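Loss of Grip Force Feedback in a Hand-Held Gripper Pair: Fault Investigation and Corrective Work

Final report, Unit 2 project
Author: Elin Gwilliam
Workstation: Clundanness bench

1. Summary

During collection of demonstration data for a bimanual packing task, the left hand-held gripper intermittently reported a jaw opening that did not match its physical position. The fault corrupted part of the recorded set before it was noticed. One result was a policy that commanded the follower arm to keep closing on a carton it was already holding, which crushed the carton and tripped the arm's current limit. There were no injuries. The cause was traced to fatigue in the encoder cable where it leaves the gripper body. This report covers the symptoms, the tests carried out, the repair and the changes made to the checking procedure.

2. Background

The task is to pick up retail cartons of varying length and place them in a wire basket. An operator stands at the bench with one gripper in each hand and performs the task directly. Jaw opening is logged from a magnetic encoder in each gripper, together with pose and video. The logs are converted by the Stutska toolchain into training episodes for the follower arms, which carry jaws of the same geometry.

Because there is no force sensor in the hand-held units, jaw opening is the only grip signal available. The policy learns how far to close on a given carton from that value alone. An error in it is therefore passed straight through to the follower.

3. Description of the failure

The first sign of trouble was on the follower side. In a supervised trial in September, the left follower jaw closed on a long carton to the expected width and then continued closing. The side panels buckled. The motor current rose to the limit, the controller dropped the enable line and the arm held its position on the brake. The operator pressed the emergency stop after the controller had already acted.

The initial assumption was a tuning problem in the follower. The jaw controller gains were rechecked against the commissioning sheet and found to be unchanged. Replaying the commanded trajectory with the jaws empty produced the same over-closing motion, so the follower was doing what it had been told to do.

Attention then moved to the training data. The set contained 3000 episodes. A script was written to flag any episode in which the left jaw opening changed by more than 2 mm while the carton was being held. It flagged 66 episodes. In each one the logged opening fell in a step during the hold, and in most it recovered by the time of release. No episode was flagged for the right gripper using the same threshold.

4. Reproducing the fault

The fault did not appear with the gripper clamped to the bench. The unit was cycled open and closed on a gauge block for over an hour with no deviation. It was then used by hand in the normal way, with the same carton and basket as in the recorded sessions, and the live encoder value was watched on a second screen.
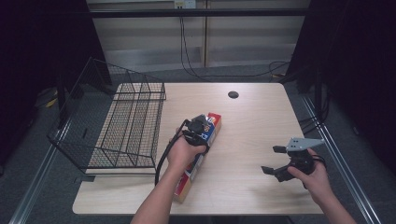
Figure 1. Two-handed work at the bench. Left gripper on the carton, right gripper open.

The step appeared when the left forearm was extended and the wrist rolled inward. In this posture the cable is pulled sideways at its exit from the body. Returning the wrist to neutral usually restored the reading. The clamped test had missed the fault since it exercised the jaw mechanism and left the cable still.

A second operator repeated the test with both units. The left unit showed the step in 23 of 55 reaches. The right unit showed none. Swapping the two cables moved the fault to the right unit, which ruled out the encoder board and the connector header on the body.

5. Cause

The suspect cable was removed and the outer jacket slit along its length. Two of the conductors had broken strands within a few millimetres of the strain relief. One was the encoder supply. When the break opened partially, supply voltage at the encoder sagged and the analogue output dropped in proportion. The logger read the lower voltage as a smaller opening. The value remained inside the valid range, so no error was raised.

Two design choices contributed:

The encoder output is ratiometric, but the logger used a fixed reference. A sag in supply was therefore indistinguishable from jaw movement.

The strain relief supplied with the Swai gripper body is a rigid collar. It gives no bend radius, and all flexing is concentrated at its edge.

The left unit was probably affected first because of the bench layout. Reaching toward the basket side involves more wrist roll than the motions usually made with the right hand. Cable life was not measured, and this explanation remains an inference.

6. Corrective work

6.1 Hardware

Both cables were replaced with Flidano high-flex cable of the same conductor count. The rigid collar was swapped for a moulded boot, and a service loop was left at the back of each gripper, anchored so that wrist motion is taken up by the loop. The first version of the loop was too long and caught on the basket wires during a test reach. It was shortened and the test was repeated without snagging.

6.2 Logger

The encoder supply voltage is now sampled on a spare channel and jaw opening is calculated from the ratio of the two readings. If the supply falls below 4.75 V the sample is marked invalid and a tone sounds at the bench.

6.3 Follower

A rate limit on further closing was added once contact has been detected. It does not correct bad training data, but it reduces the load applied to the carton before the current limit is reached. The current limit itself was lowered after checking that the heaviest carton could still be lifted without slip.

6.4 Data

The flagged episodes were removed and the policy was retrained on the remainder. No attempt was made to reconstruct the missing jaw values. Episodes with a fault smaller than the 2 mm threshold may still be present.

7. Verification

The wrist-roll test was repeated on both units after the repair, using the same two operators. No step was recorded. The supply sag was then simulated with a series resistor, and the logger marked the affected samples correctly.

The retrained policy was run on the follower arms with the guard closed and one person at the emergency stop. The over-closing behaviour did not recur in this session. One carton was dropped during placement when its end struck the rim of the basket. The jaw log for that trial was normal, and the drop has been recorded as a separate issue.

8. Revised pre-session check

Hold each gripper closed on the gauge block.
Roll the wrist fully inward, then fully outward, with the arm extended.
Confirm that the displayed opening stays within 0.5 mm.
Inspect the cable boot for splitting or whitening.
Record the result in the bench log and initial it.

A unit that fails any step is tagged and taken out of service until the cable has been replaced.

9. Outstanding items

The moulded boots have not been tested to failure, and a replacement interval has yet to be set. A flex rig has been drawn up but not built. The placement drop described in section 7 has been assigned to the next project group, along with the trial logs and the flagging script.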